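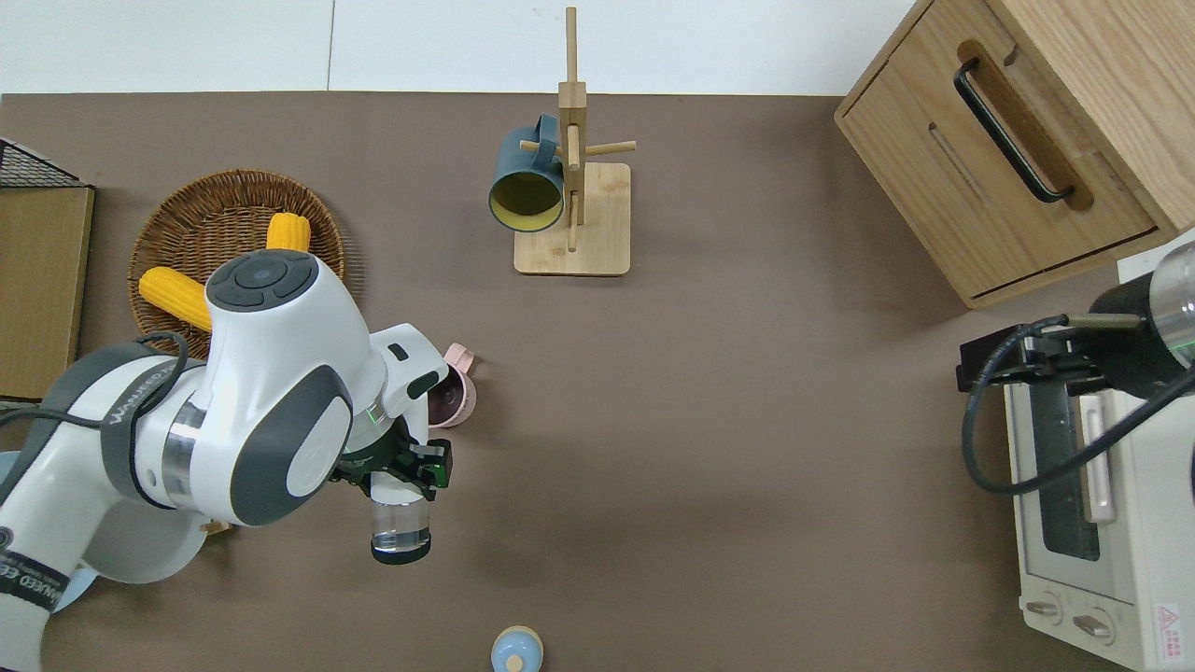

Figure 4. Left gripper holding the glass tumbler just above the table surface.

Section 5. Gripper Check and Table Reset

5.1 Purpose

This section applies to the two-arm tabletop cell at the Dokthorpe site. It describes the gripper check that the operator performs after a finger change, a cable repair or a move of the table. It replaces the July issue of the same section.

Revised 09/03/2023. Approved by Beca Maddocks, Cell Maintenance.

5.2 Before You Start

1. Press the stop button and confirm that both arms are at rest.
2. Wipe the gripper fingers with a dry, lint-free cloth. Do not use solvent on the finger pads.
3. Follow each cable by hand from the gripper to the base. A loop must be free to move through the full swing of the wrist.
4. Check that the toaster oven is unplugged. The oven is used in this cell as a door-opening target only.
5. Release the stop button and load the check program from the Eter console.

CAUTION: Keep hands off the table once the program is loaded. The arms may move without a further prompt.

5.3 Grip Check

1. Set the grip force to 5 percent and run the close command with nothing between the fingers. The fingers must meet evenly along their length.
2. Raise the force to 37 percent and pick up the tumbler. Hold it low over the table for the full count shown on the console.
3. Lower the tumbler and open the fingers. Inspect the glass for chips before it is used again.
4. Repeat with a corn cob from the basket. The cob is narrow and uneven, and a worn pad will usually let it turn in the grip.
5. Record the result for each arm separately.
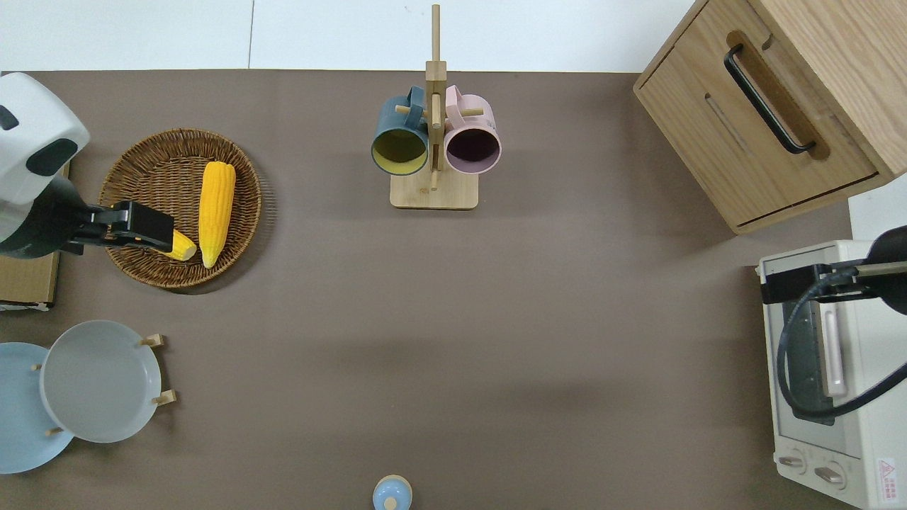

Figure 5. Gripper closed on the smaller corn cob in the basket.

NOTE: If the cob turns or slips, replace both finger pads on that gripper - never one alone. Spare pads are kept in the Mistisum parts drawer.

CAUTION: Do not exceed 80 percent force with glass or ceramic items.

5.4 Table Reset

1. Return mugs to the mug tree by their handles.
2. Stand the plates in the dish rack.
3. Place both cobs in the basket, clear of the rim.
4. Move both arms to the park position and wait for the console to confirm.
5. Sign the log. Faults that remain open are reported to Kaan Uçar before the next run.

5.5 Operator Questions
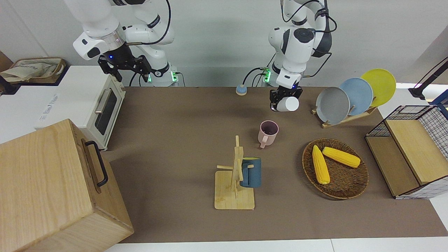
Must the grip check be repeated if only one arm has been serviced?

Both arms must be checked. The two grippers share one force setting in the console, and a change made for one arm is applied to the other at the next start.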